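Drarkton 글자 분류 데이터 카드

처음 오신 분께

반갑습니다. 이 저장소는 Tonola 교구 대여소의 반납 작업실에서 폼 글자를 집어 분류하는 로봇을 가르치려고 모은 기록입니다. 데이터만 급히 필요하신 분은 '폴더 구성'으로 바로 내려가셔도 됩니다. 다만 시간이 조금 있으시다면 중간의 '작업실에서 달라진 것'까지 읽어 주시면 좋겠습니다. 저는 원래 반납 작업대에서 글자를 고르던 사람이고, 지금은 그 일의 절반쯤과 이 데이터 관리를 같이 맡고 있습니다. 그래서 설명이 좀 길고, 기술 문서치고는 사람 이야기가 많습니다. 너그럽게 봐 주세요.

어떤 일을 하는 곳인가

Tonola는 유치원과 도서관, 방과 후 교실에 글자 놀이 세트를 빌려줍니다. 세트 하나에는 알파벳 소문자 폼 글자가 들어 있고, 지금 돌고 있는 세트는 920개입니다. 빌려 간 곳에서 아무리 잘 챙겨 보내 주셔도 돌아올 때는 글자가 섞이기 마련이지요. 옆 반 세트의 a가 들어와 있고, s가 모자라고, 같은 글자가 색만 바뀌어 두 번 들어 있기도 합니다. 작업실에서는 상자를 열어 글자를 작업대에 펼치고, 종류별로 모으고, 닦고, 빠진 것을 채워 다시 내보냅니다.

글로 쓰면 한 줄인데 손으로 하면 하루가 갑니다. 특히 학기 말인 6월에는 반납 상자가 복도까지 쌓입니다. 예전에는 그 철이 되면 다들 손목 보호대를 차고 출근했고, 저녁에 집에서 젓가락질이 불편하다는 이야기가 예사로 나왔습니다. Drarkton 프로젝트는 그 손목 이야기에서 시작되었습니다.

데이터 요약

이름: Drarkton 글자 분류 기록
관리: Tonola 반납 작업실
마지막 수정: 11월 5일
기록 수: 집기 시도 2,000회, 그중 학습용 1,800회, 나머지는 평가용
주 센서: 그리퍼 쪽에 붙은 소형 카메라
함께 저장되는 것: 관절 각도, 그리퍼 벌림 정도, 작업 지시 문장, 작업자 메모
대상 물체: 폼 재질의 알파벳 소문자
장소: 작업실과 Rathnayake 별관
기록 도구: Flultau

Flultau는 저희가 안에서 쓰는 기록 프로그램입니다. 녹화를 시작하고 멈추고, 끝난 시도에 '성공', '다시', '모르겠음' 가운데 하나를 붙이는 것이 전부인 소박한 도구예요. '모르겠음'은 처음에는 없었는데 작업자들이 강하게 요구해서 생겼습니다. 글자 두 개가 같이 딸려 올라왔다가 하나만 제자리에 떨어진 경우를 두고 성공이냐 아니냐로 점심시간 내내 의견이 갈린 적이 있거든요.

어떻게 모았나

시연은 모두 작업실 직원이 직접 했습니다. 조종 장치를 손에 잡고 로봇을 움직여 글자 위로 가져가고, 손가락을 오므려 집고, 지시받은 곳에 놓는 식입니다. 외부 인력을 쓰자는 의견도 있었지만, 글자를 어느 쪽에서 잡아야 모서리가 눌리지 않는지는 매일 만지는 사람이 제일 잘 압니다. 구멍이 있는 글자는 테두리를 세게 물면 자국이 남고, 오래 쓴 글자는 꼬리가 물러서 그쪽으로 들면 축 처집니다. 이런 것은 설명서 어디에도 없었고, 시연을 하면서 비로소 서로 말로 꺼내 보게 되었습니다.

한 사람의 시연 시간은 하루 70분을 넘기지 않았습니다. 시연은 근무 시간 안에 했고, 그동안의 분류 목표량은 그만큼 줄여 잡았습니다. 사소해 보여도 저희에게는 꽤 중요한 약속이었습니다. 목표량은 그대로 두고 로봇까지 가르치라고 했다면 아마 이만큼 정성스러운 기록은 나오지 않았을 거예요.

글자 배치는 일부러 정돈하지 않았습니다. 상자에서 나온 대로 펼친 경우가 많아서 누운 글자, 돌아간 글자, 화면 가장자리에 일부만 걸린 글자가 흔합니다. 조명도 그대로 두었기 때문에 상판에 그림자가 넓게 지는 기록이 많습니다. 손가락과 고정부가 화면 아래쪽에 늘 들어오니, 잘라내고 쓰실지 그대로 쓰실지는 목적에 맞게 정하시면 됩니다. 저희는 그대로 씁니다.

폴더 구성

episodes 폴더에는 시도마다 하위 폴더가 하나씩 있고, 그 안에 영상과 상태 기록이 들어 있습니다.
labels 폴더에는 글자 이름, 색, 시도 결과가 표로 정리되어 있습니다.
notes 폴더에는 작업자 메모가 있습니다. 맞춤법은 고치지 않았고, 이름과 개인적인 내용은 지웠습니다.
splits 폴더에는 학습용과 평가용 목록이 있습니다. 같은 상자에서 나온 시도는 한쪽에만 들어가도록 나누었습니다.

라벨을 쓰실 때 주의할 점

p와 q, b와 d는 정말 조심하셔야 합니다. 폼 글자는 뒤집혀 놓이기도 하고 돌아가 있기도 해서, 위에서 한 번 본 것만으로는 사람도 자신 있게 말하지 못합니다. 라벨 표에서는 그런 경우 글자 이름 칸에 'p 또는 q'처럼 적었습니다. 억지로 하나를 고르지 않았으니 읽어 들이는 코드에서 이 값을 오류로 처리하지 말아 주세요. n과 u도 사정이 비슷합니다.

화면에 일부만 보이는 글자는 '확인 불가'로 둡니다. 앞뒤 영상을 보면 알 수 있는 경우에도 정지 화면 라벨에는 그 정보를 옮기지 않았습니다. 움직임 때문에 번진 글자는 읽히면 적고, 안 읽히면 비웠습니다.

색 이름은 작업실에서 부르는 대로입니다. 노랑 계열은 세트마다 조금씩 달라서 진한 것도 연한 것도 전부 '노랑'입니다. 청록과 하늘색의 경계도 사람마다 다릅니다. 색을 정밀하게 따지는 연구라면 표의 값 대신 영상에서 직접 뽑아 쓰시기를 권합니다.

작업실에서 달라진 것

로봇이 들어온다는 이야기를 처음 들었을 때 분위기가 좋았다고는 말씀드리지 못하겠습니다. 회의가 끝나고 한참 동안 아무 말 없이 글자만 골랐던 오후가 기억납니다. 저도 그날은 집에 가서 구인 공고를 찾아봤고요.

지금은 펼친 글자를 종류별로 모으는 첫 단계를 로봇이 맡고, 사람은 닦기와 검수, 보충, 그리고 로봇이 포기한 글자를 맡습니다. 인원은 줄지 않았습니다. 대신 하는 일의 비율이 바뀌었지요. 허리를 숙이고 집는 시간이 짧아졌고, 빌려 간 곳과 통화하면서 빠진 글자를 찾는 시간이 길어졌습니다. 통화가 즐거운 사람에게는 반가운 변화였지만, 조용히 손을 움직이는 시간이 좋아서 이 일을 택한 동료에게는 그렇지 않았습니다. 그래서 원하는 사람은 손 분류를 계속할 수 있게 작업대 하나를 남겨 두었고, 그 자리는 늘 주인이 있습니다.

새로 생긴 피로도 있습니다. 로봇이 글자를 집을 듯 말 듯 할 때 옆에서 지켜보는 일은 생각보다 지칩니다. 자꾸 손이 나가려고 하거든요. 작동 중에는 절대 손을 넣지 않는다는 규칙을 벽에 붙여 두었고, 멈춤 단추는 누구든 허락 없이 눌러도 됩니다. 단추를 누른 횟수를 개인별로 기록하지 않는다는 것도 함께 적어 두었습니다. 이 데이터에도 누가 시연했는지 알 수 있는 정보는 넣지 않았습니다. 속도나 성공률로 직원을 비교하는 용도로는 쓰지 말아 주세요.

알려진 한계

Rathnayake 별관의 기록은 본 작업실보다 훨씬 적어서 두 장소를 비교하기에는 부족합니다. 글자가 서로 겹쳐 쌓인 경우도 드뭅니다. 시연하는 사람이 무심코 쉬운 글자부터 집는 버릇이 있어서, 각 상자의 앞쪽 시도는 홀로 떨어져 있는 글자에 치우쳐 있습니다. 대문자와 숫자는 다루지 않았고, 한글 자모 세트는 준비만 하고 있습니다. 받침을 어떻게 나눌지부터 의견이 분분합니다.

사용과 문의

연구와 교육 목적으로는 자유롭게 쓰실 수 있고, 사람을 평가하거나 감시하는 용도는 허락하지 않습니다. 라벨이 틀린 것을 발견하시면 시도 번호와 함께 저장소에 글을 남겨 주세요. 반납이 몰리는 철에는 답이 늦지만 빠짐없이 읽습니다. 고칠 것이 확인되면 다음 판에 반영하고 변경 기록에도 적어 둡니다.

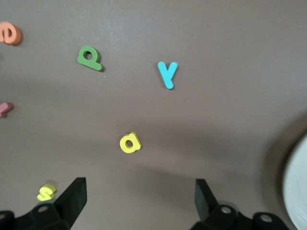 변경 기록은 changes 파일에 최근 것부터 적혀 있습니다. 한글 자모 세트 기록은 준비되는 대로 별도 폴더로 올릴 예정이니, 지금 쓰시는 splits 목록은 그대로 두셔도 괜찮습니다.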